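How to Start a Personal Blog and Keep It Going Past June

I started my own little blog at my mother's kitchen table in Clamden, with a cold cup of coffee and no plan at all, and I've now written 210 posts (some of them even readable!). Friends keep asking me how to begin, so I've finally sat down to write it out.

First, pick a day and stick with it. One post a week makes 52 a year, and that's plenty for anybody with a job and laundry. Set a timer for 30 minutes and write about the last thing that made you laugh or groan, even if it's only the bus to Jomberg running late again. Don't fix your spelling yet. Just keep typing until the timer goes off.

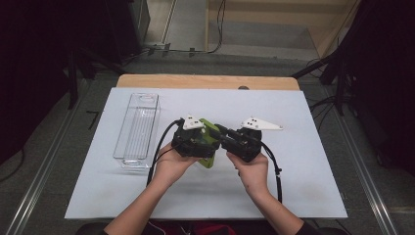

Both hands busy, with a bit of lime green in the middle.

Next, walk away. Have lunch, call your sister, whatever you like, and then come back and read the whole thing out loud. You'll hear the dull parts right away, and you can cut them without feeling too bad about it. I usually lose my first three sentences, which are nearly always me clearing my throat.

Last, before you hit publish, check with anyone you've mentioned by name. My friend Benito Soler was very sweet about the karaoke story, but I really should have asked him first, and now I always do.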